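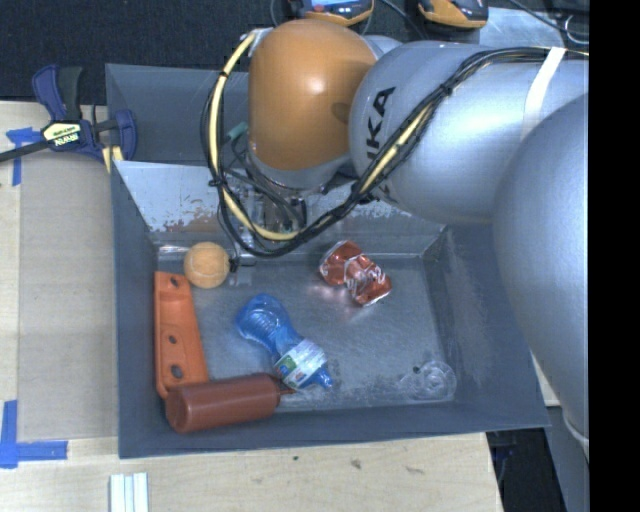

A cable fault is the dullest kind of robot failure and I think it is the one we should be writing about. I have worked on bin picking for long enough to have seen arms hit tables, drop glass and drive a gripper into a fixture at full speed. Those get talked about. A cable that pulls a connector half out of its socket gets a strip of tape and a shrug.

Ours happened in November. We were working through a set of 230 picks from a metal tray, mixed items, mostly bottles and other bits of plastic with a ball thrown in. At pick 63 the gripper reported closed when it was open. The arm did what it had been told to do with a closed gripper, lifted, travelled across and went through the motion of putting down an object it had never picked up. Then it went back for the next one. It did this 14 times before Theda Brinkmann looked up from her desk and pressed the stop.

No one was hurt and nothing was broken. The report that went to Jollton, who pay for the work, was four lines long and used the word "intermittent" twice. I signed it, and I now think I was wrong to.

The cause was simple enough. The cable to the gripper ran down outside the wrist in a loop, and when the arm reached to the back of the tray and turned, the loop caught and pulled. The pull was small. Over 1,200 cycles it was enough to work the connector loose, and a loose connector on that line held its last value instead of dropping out. The controller had no reason to complain. As far as it knew, all was well.

People in this trade will say that the answer is a better connector with a locking collar. Dong-geon Ban fitted one the same afternoon and I have no quarrel with it. But a lock only moves the weak point. If the loop still catches, the strain goes into the cable itself, and a broken core inside a sound jacket is much harder to find than a loose plug. 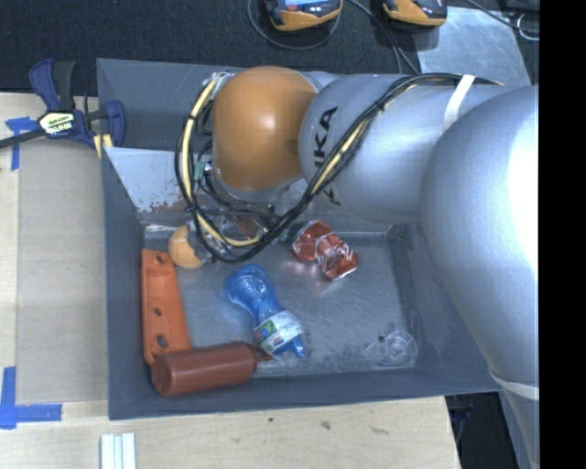
The arm reaching into the tray, with the cables running outside the link and round the orange joint.

What I would like to see is cable routing treated as part of the safety case. At present it is treated as housekeeping. When Ingeborg Haberkorn came over from Wiegand to look at our risk assessment, she found a page on the speed of the arm, a page on the stop button and two on who may stand where. Cables had one line, under trip hazards. She asked what the gripper would do if its signal froze, and none of us could tell her without going to try it.

We did go and try it. You hold the signal at "closed" and watch what the program does. It took us ten minutes and it should have been done before the first pick. I would make it a condition of running any arm for longer than someone is prepared to stand beside it.

Tadeusz Kaczorowski, who wrote most of our control code, disagrees with me on part of this. His view is that cables on a test rig are always going to be a mess, as the tool gets changed so often, and that the software should be built to expect bad signals. He has since added a check on finger position and motor current together, and if the two do not agree the arm halts. It is a good check. It also depends on a second wire in the same bundle, which was my point to him - we are still arguing about it.

There is a cost to doing this properly. Dressing the cables well takes half a day each time the tool changes, and half a day is a lot when a client is waiting. Brorell sell a sleeve that helps, though it stiffens the wrist and we lost some reach with it at the rear wall of the tray. I would accept the lost reach. I have asked for the sleeve to stay on, and for the November report to be reopened with all 14 empty moves listed in it.

Jordan Goodall, 4/10/21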